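3.2 Component Handling and Fixture Layout

The refurbishment line at the Darnum site receives desktop computers withdrawn from office use and returns them to service after cleaning, inspection and the replacement of worn parts. Of the operations carried out on the line, the handling of the processor was identified early in the study as the one most likely to determine whether a main board could be used again. A memory module or a storage drive that is damaged in handling can be replaced from stock at modest cost. A processor set down on its contacts, or lowered into its socket at an angle, may put an end to the useful life of both the processor and the board beneath it. The present section therefore treats the processor separately from the other components and describes the surface on which it is placed between removal and reinstallation.

Before the study began, each bench was supplied with a flat antistatic mat and a stack of shallow cartons. Technicians placed processors on the mat, on the lid of a carton or on a folded cloth, according to habit. Interviews conducted at the Darnum site and at the smaller workshop in Balberg showed that staff did not regard this as a difficulty, although most could recall a processor that had been mislaid during a shift. Written procedures at both locations specified how the part was to be cleaned and labeled. Neither procedure stated where it was to be put.

The revised layout replaces the open mat with a molded fixture tray. The tray was developed from a design previously in use at the Yuen repair depot, where it served a different family of boards, and was modified by Jui-lin Hsiao to suit the mix of parts passing through Darnum. Two requirements guided the modification. The first was that a part should have a place on the tray that could be recognized by touch as well as by sight, given that the overhead lighting at several benches is obstructed by shelving. The second was that the tray should remain usable after repeated cleaning with alcohol wipes, a condition that excluded the foam inserts tested in the first phase of the work.

Pockets and slots were given raised walls or rims. A shallow recess alone was found to be inadequate in the first phase, as parts with thin edges could ride up over the boundary and come to rest partly outside it. The upright brackets were added at the request of the technicians, who wished to have a vertical surface against which an item could be brought to a stop. A light color was chosen for the body of the tray so that small debris would be easier to notice during the inspection that opens each shift. 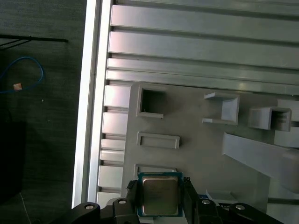 Figure 4. Processor held upright by its edges in front of the light gray fixture tray. A square pocket and a shallow rectangular slot, both with raised borders, lie toward the upper left of the tray; U-shaped brackets stand to the right of the pocket.

The orientation of the processor during transfer deserves comment. A processor carried flat presents its underside to the bench, and the person responsible for it cannot readily confirm that the contacts are clear of fibers or residue. Carrying the part upright, with pressure applied only at opposite edges, leaves both faces open to inspection before it is set down. It also keeps the metal lid free from contact. Smudges on the lid have no effect on the electrical behavior of the part, but they interfere with the even spreading of thermal compound, and the procedure now calls for the lid to be wiped immediately before the compound is applied — in the earlier version, wiping took place at the time of removal, and the lid was often touched again afterward.

The condition of the tray itself was reviewed at the end of each week. Light scuffing of the surface appeared early and was judged to be of no consequence. Loose material was considered a more serious matter. Threads from wipes, clippings from cable ties and short lengths of hair were found in the pockets on several occasions, most often in the corners where the walls meet the floor. The walls that keep a part in position also retain whatever else falls inside them. Following the April review, a soft brush was issued to each bench, and the opening inspection was extended to include the interior of every pocket and bracket.

A total of 59 boards were processed with the revised layout during the observation period. Of these, 16 carried sockets of the older type, for which the processor must be aligned by a corner mark before it is lowered. Records for two boards were incomplete and were set aside. The remaining records show that processors were placed in an assigned position on the tray in all cases where the bench had been fully cleared beforehand. Where the bench had not been cleared, technicians tended to return to their former practice and to use whatever free surface was nearest. This pattern was most evident on Wednesday afternoons, when incoming deliveries are sorted at the same benches and space is limited.

Comments from technicians were in general favorable, with some reservations. The most frequent concerned the depth of the pockets, which several respondents found awkward when lifting a part out with gloved fingers. Others observed that the tray occupies a fixed area of the bench whether or not all its positions are in use, and that on the narrower Bandden benches it leaves little room for the board. A version with lower walls on one side has been prepared in response to the first concern. The second cannot be addressed by a change to the tray alone and is taken up in Section 5, together with the wider question of bench allocation.

The findings reported above are limited to the handling of processors under ordinary workshop conditions. Heat sinks and fans were placed beside the tray throughout the study and are not considered in this section. Memory modules were stored in their existing racks, and no change was made to the procedure that governs them. Measurements of the time taken for each transfer are presented in the following section, where they are compared with the corresponding figures from the Balberg workshop.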